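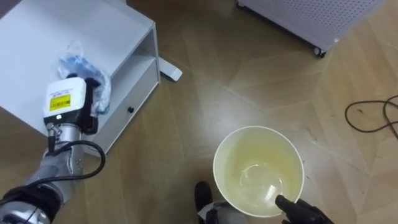 The drawer is deep enough for all our chargers and the open shelf takes the rest, one buyer wrote after a winter with the Stenwood cabinet, adding that the white top wipes clean with a damp cloth.

Stenwood Room Set

The Stenwood is a low white cabinet with a smooth top, an open shelf compartment and a drawer below it. The drawer has a small round black knob. Prinden sells it on its own or as a room set, with a round cream-yellow bucket and a floor-standing air purifier.

The cabinet ships assembled from our Pokthorpe warehouse. Stand it against a wall or turn it out into the room - the compartment is easiest to reach from the front. Put heavier things in the drawer and keep the shelf for what you pick up every day.

The bucket is a plain household bucket for mopping, toys or laundry. Rinse and let it dry before you put it away.

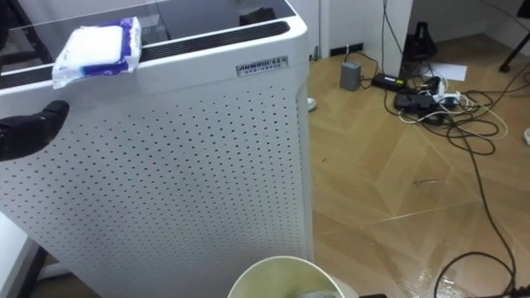
Air purifier, white, with perforated front panel.

The purifier has rounded vertical corners and a long dark outlet grille across the top. Air leaves through the slats, so keep the grille clear when the unit is running. Dust the front panel with a dry brush. Do not spray cleaner into the holes. Unplug the unit before you clean it or move it.

Ordering

Delivery takes 7 working days. Returns are accepted for 60 days if the pieces are clean and undamaged. The cabinet, bucket and purifier can be returned separately, and we refund the set price less the price of what you keep.

Spare knobs for the drawer come from Michiels and are sold in the parts section. Orders placed before noon are packed the same day. The set is out of stock in gray until March - white is available now.

3,797 views
3,443 shares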